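4. Material and surface of the board

For the sorting game Fullura we needed a base board which is quiet, flat and pleasant to touch. My partner Aroha Nepia wanted to use cork, but the samples bent after a few days in the workshop. We decided for maple strips, glued side by side, with lighter and darker wood taking turns. The bands are also useful for the children – a teacher can say "put the star on the dark line" and no extra marks have to be painted.

The glue was left to dry for 12 hours under clamps. After this we sanded the top by hand, first with 84 grit as we had planned, but this paper was not in the store, so we took 80 and later 400. Our supervisor, Keith Tapsell, advised us to round the edges a little more. This is not done yet.

The shapes are plastic. We chose strong colors and simple forms, among them a cube, a cylinder, a star and a heart. In the test in March the heart was the favorite of the younger group, and the house shape was often used as a real house in their stories. We did not expect this, and we want to write one more game card for it.

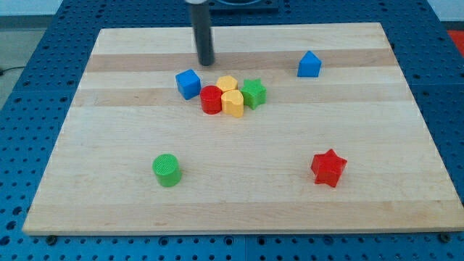 Fig. 6. Maple board with eight of the shapes.

Project Fullura – student report, 12 June 2019 – Contact: Aroha Nepia – Back to top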